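How to keep score at a handball match (without losing your mind)

Search this site Enter keywords Go

Aug 12, 2026
By Aurelia Wallner

I started keeping score for our club, Farnix, because the woman who used to do it moved away and I happened to be sitting closest to the table. My first match was a mess. I missed a goal, gave another one to the wrong left back, and had to be rescued by the visiting scorer at halftime. So if you've just been handed the clipboard, relax! It gets easier fast, and I'm going to walk you through how I do it now.

1. Get the rosters in early

Ask both coaches for their lists before the warm-up gets going, while they still have time to talk to you. Write shirt numbers in order, smallest to largest, whatever order the coach gives them to you in. When a goal goes in you'll be hunting for a number (never a name), and you want your eye to land on it right away. I put a little G next to the goalkeepers.

2. Pick your shorthand and stick with it

Mine is a plain stroke for a goal from open play, a circled stroke for a scored 7-meter throw, and an empty circle for a missed one. Yellow card is Y, two-minute suspension is a 2 with the game time next to it, red is R. Primo Vitale, who taught me most of this, uses dots for everything and I still can't read his sheets.

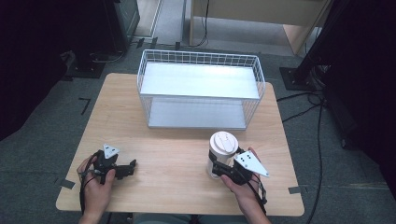
Wire basket at the far end of the table.

3. Keep a running score down the side

This one saved me. Along with the strokes next to each player, write the running score and the time of every goal in a separate column – 4-3, 5-3, 5-4 and so on. At halftime, add up the strokes for each team and check them against the last line. If they don't match, you only have one half to search through and everybody's memory is still fresh.

4. Watch the referees after the ball goes in

Goals are the easy part, really. What trips people up is a whistle just before the shot, or a goal waved off for stepping inside the area. Wait for the signal, then write. I hold my pen off the paper until I see it, and I say the scorer's number out loud to whoever is running the clock so that two of us have heard it.

5. Suspensions need their own box

Write down the time the player goes off and the time they're allowed back, both of them, right away. Don't try doing the math later with a coach leaning over you! Last November we played Uibo and had three players sitting out at nearly the same moment, and that little box was the only thing keeping me sane. Team timeouts go in a box of their own too.

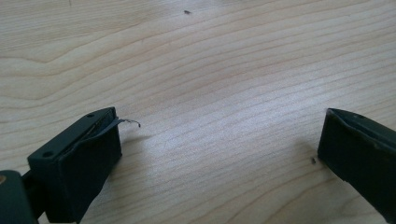

Pale wood grain, close up.

6. Close out the sheet

When the final whistle goes, total everything again, compare with the scoreboard, and get your signatures before people head for the showers. Then take a photo of the sheet with your phone. I type mine into a spreadsheet the same evening (we're up to 1,868 goals in there, going back to before my time), but a folder works fine.

For practice, put on a recorded match and score the first 20 minutes with no pausing. I used an old Cukby against Zellulby game and my first try was terrible, then the second one was only two goals off.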